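Moveck planner: kitchen worktop set
Gallery - motion planning and perception

Moveck is the planning layer we run on top of the Gretar controller. It takes a fused depth map and a list of labelled objects, and returns a joint trajectory with a clearance figure for every waypoint. The worktop set was put together in March to find out how the planner copes with ordinary clutter, after a long spell of testing it on bare tables with painted blocks.

All runs used the same build of the planner and the same collision margins. The controller loop was fixed at 440 Hz and the planning budget at 300 ms per query. A query that ran over budget was logged as a failure even if a valid path came back later. The full set holds 506 queries. Layouts were changed by hand between batches, and the object list was rebuilt from scratch each time so that no stale poses were carried over.

The collision model is a signed distance field with boxes and cylinders fitted over it where the labels are trusted. Canisters and paper rolls fit well. Clear glass does not - the depth returns go straight through the wall of a jar and land on whatever is inside it, or behind it. For glass we grow the fitted cylinder outwards from the lid, which gives a slightly fat but usable shape.
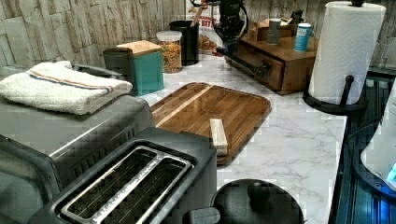

Worktop layout with the gripper just above the front of the drawer unit. Glass jar in the back row, paper towel roll to the right.

Drawer approaches are planned in two stages. The first brings the gripper to a standoff pose in front of the knob with the wrist orientation left free about one axis. The second is a short straight-line move with the orientation locked. Splitting them cut the number of over-budget queries to 32, nearly all of them in layouts where a tall object stood close to the drawer and the elbow had only one way round it.

Glossy black surfaces remain a nuisance. Reflections on a hob produce false depth below the worktop plane, and the older filter passed these through as free space. The current filter clamps anything under the fitted plane back to the plane itself. It is a crude fix and will be wrong for sinks.

Cables on the arm are covered by a padded capsule on each link. Slack is not simulated. Kasun Hettiarachchi has a branch that estimates the loop from joint angles, but it adds around a fifth to the query time and has not been merged.

The plane fitting code came from the Altıntaş shelf tests and is unchanged apart from the outlier threshold. Replay logs and layout files are kept in the Vustgate archive under the worktop tag. Logs written before the clamp was added need the old filter flag set, otherwise the replay will stop at the first hob frame with a plane mismatch error.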